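Slatted cabinet

A slatted cabinet is a piece of storage furniture whose sides are made wholly or partly of spaced strips, used for books and household goods.

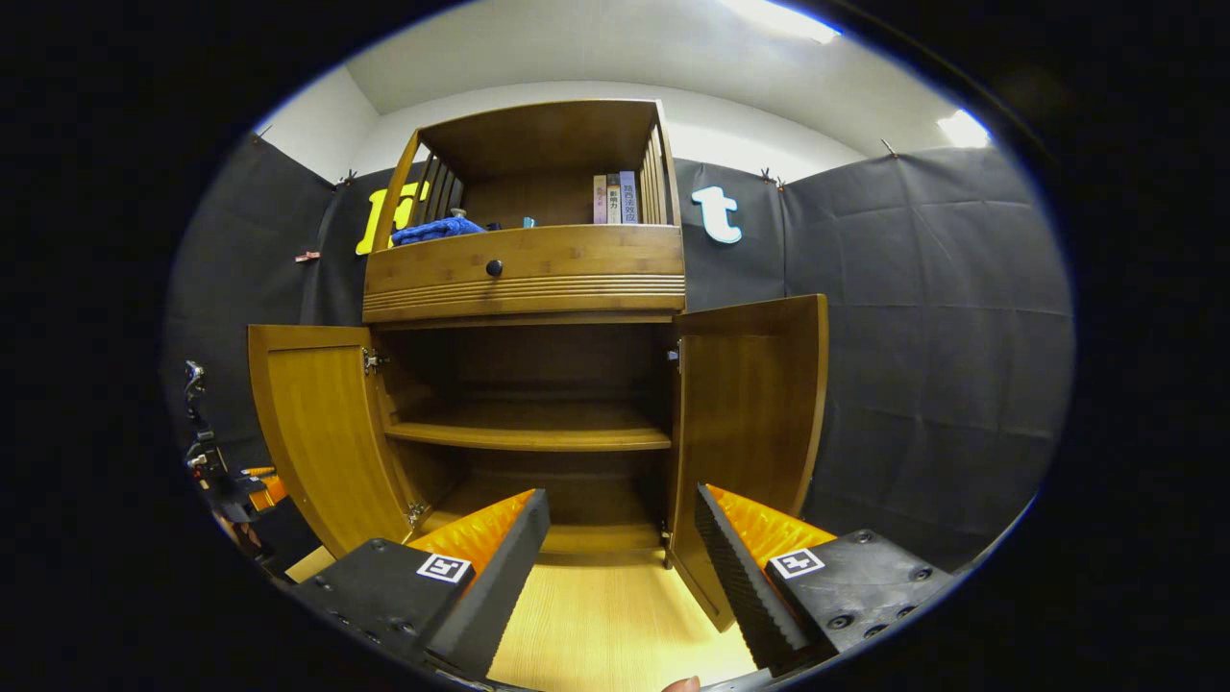 Felicja Bielecka holds that the type began as a larder and took in books only later – a view disputed by Manuela Testa, who dates the first book cabinets at Baudry to 1756. Slats are set into grooves or fixed to rails. Spacing affects airflow and stiffness. The Ralten pattern uses 4 rails per side.

See also: Bookcase; Pie safe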